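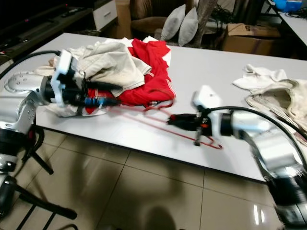
Chapter 2
Caring for Clothes After the Wash

The work of laundry does not finish when the washing machine stops. Between the machine and the closet there are several small tasks, and the condition of a garment depends on them more than many students expect. In this chapter we study these tasks in the order in which they are usually done: sorting, shaking out, hanging or folding, and storing. The first task begins with a pile. On the white table, a bright red garment lies bunched against a beige cloth, and more cloth, off-white and rumpled, lies at the other side. A person who meets such a table must decide, for each piece, if it will go on a hanger or into a folded stack. The thin red wire hanger on the tabletop is suitable for some pieces and harmful for others, and the reasons are given in Section 2.3.

The decision depends mainly on the fabric and on the way the garment was made. Woven shirts keep their shape well on a hanger. Heavy knitted garments do not, for the weight of the knit pulls the shoulders down and the sleeves become longer with time. Seams are also important. Before you hang or fold a piece, find the side seams and lay them straight, one over the other. If the seams are twisted, the fold will be twisted too, and the crease will be difficult to remove later.

The examples in this chapter are taken from the household of the Wollent residence, where 122 students live and share one laundry room. The residence keeps a simple record of the garments that are left on the tables at the end of each day. In May the record showed 284 pieces. Of these, 143 were suitable for hanging, and the others were better folded. We will return to this record in the exercises, where you will prepare a plan for the closets and shelves.

After studying this chapter, you should be able to:

sort a mixed pile by fabric and by method of storage
choose a hanger of the correct width for a shirt or a jacket
fold a knitted garment without a crease on the front
explain why a garment should be fully dry before it is stored

Key words: crease, drape, hem, knit, seam, weave

Before you read
Take three garments from your own closet. Write down how each one is stored now, and look for marks at the shoulders and along the folds. Keep your notes, you will need them in Section 2.2.

2.1 Sorting the pile

Sorting is done with the hands as much as with the eyes. Lift one piece at a time, hold it by the shoulders or by the waist, and shake it gently two times. Then lay it flat with the front side down and check the hem for loose threads.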